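Vummont charity opens its books early, and we'd like you to read them

From Noura Yammine, director, Drorkstead Family Planning
For release: January

Hello from a rather chilly office in Vummont. We've just put our annual report up on our website, two months before we have to, and I wanted to write the announcement myself this year. The last one went through so many hands that even I gave up halfway down the page!

For anyone who hasn't come across us, Drorkstead Family Planning runs contraception clinics, pregnancy testing and counselling in Vummont and out along the valley. We've got three sites now. The newest is on Mornow Street, above the old shoe repairer's, and yes, there's a lift.

So, the figures. We saw 897 people for contraception appointments last year, and 431 of them had never been to us before. I was really pleased with that second number. A lot of them told us at the front desk that they'd been put off by the bus journey to the main site, and Mornow Street is two minutes from the station (three if the crossing is against you).

We also trained 26 nurses and pharmacists from other practices to fit and remove implants. Rosário Moreira ran every one of those sessions, and she'd like me to say that places for spring are already going quickly.

Now the bit people always ask us about. We don't carry out abortions at any of our sites, and we never have. We do give counselling to people who are deciding what to do about a pregnancy, and if someone asks to be referred, we refer them. I know there are readers who think we should do more than that and readers who think we shouldn't do it at all, and I've had letters from both (some of them very long). What I can promise is that the report says plainly what we do and what it costs. Last year the counselling costs were tucked inside a line called "general support", and a few of you wrote in to complain. You were right, it was a silly place to put them, and they've now got a page to themselves.

On money, we finished the year with a small shortfall. I'd have loved to announce something cheerier, but fitting out Mornow Street cost more than we'd planned, mostly the plumbing, and we dipped into savings to cover it. The full accounts start on page 3, with the auditor's letter straight after. Custódio Cardoso, our finance manager, has added notes in the margin wherever a figure has moved a lot since the year before, and I think they're the best part of the whole thing. I asked him to sum up the year for this release and he sent me this:

"We spent more than we took in, we knew we were going to, and we can't do it again next year. Anyone who wants to go through the numbers with me is welcome to ring."

He does mean it about ringing, by the way, though please try him in the mornings.

A few changes are coming up. The evening clinic at Mornow Street will stay open until 8pm from the spring. We're dropping the paper form for repeat pills, which I've wanted to see the back of for years. And Margarida Bragança joins us from the Demchenko practice to lead the counselling team. She'll be spending her first month sitting in at all the sites before she changes anything, which was her idea, and she's already asked for better chairs.

We're holding an open evening at Mornow Street as well, starting at 6.30pm. Come and ask whatever you like. There'll be tea, printed copies of the report, and large-print ones too if you let us know beforehand. The date will go on the website as soon as we've settled it with the landlord.

Reporters who'd like an interview, a copy of the accounts or a look round the new site should get in touch with Normunds Liepiņa in our press office. He's in from 9am and picks up his own phone. We can't put you in touch with patients, so please don't ask, but Rosário and I are both happy to talk on the record.

Thank you to everyone who gave, ran, baked or grumbled on our behalf last year. I read all the grumbles.

Noura

Ends 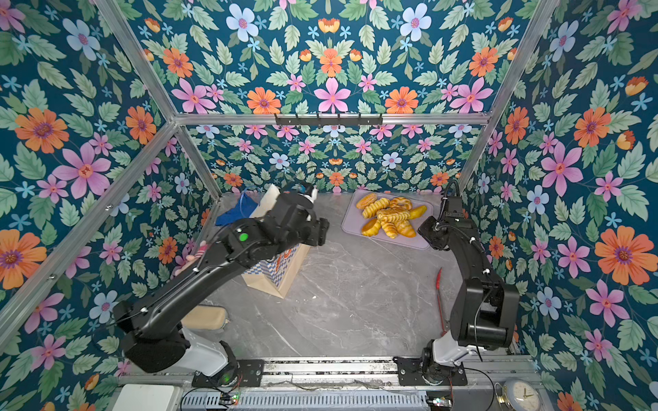
Flowered wall panels, grey marble-patterned tabletop and two black robot arms.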